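3.2 Relationship claims on biography pages

Pages about the private life of known persons are a large part of the entertainment web, but they were studied very little. In our collection we took 660 pages which promise to tell the reader if a certain actor, singer or comic artist is married, and to whom. The pages come from four publishers, which we call Arngate, Protard, Twal and Drirnholm. Pages that were only a gallery or only a video were removed before the coding.

Each page was read by two coders (Mahlet Tilahun and Hanan Abu Hammour). They marked every sentence that makes a claim about a partner, and wrote down which source, if any, the page gives for it. When the coders did not agree, they discussed the sentence until they had one answer. We used seven claim types, from "current spouse" to "denied rumor" -- the full list is in the codebook.

Two observations are important for the next section. First, the same sentence is often found on the pages of three publishers with only the name and the birthplace changed. This suggests that the text is filled from a template, and when a field has no value the template still prints the sentence. A reader then learns that a couple is together, but the date when they met is left blank. Second, more than half of the claims have no source at all. Where there is a source, it is usually a social media post, and in many cases this post was already deleted when we tried to open it.

We did not try to decide if a claim is true. For most persons in the collection this would need private information, and we think it is not right to search for it. We only ask if the page gives the reader a way to check.

The pictures on the pages were coded separately, as "person named in the title", "other person" or "no person". The third group was larger than we expected. Agreement between the coders was higher for pictures than for claims -- a picture needs only one decision, while one sentence can carry several claims at once.

Figure 4. Juice bottle in a clear plastic bag, with a black gripper.

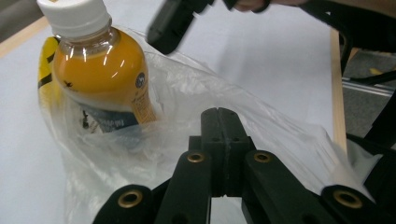
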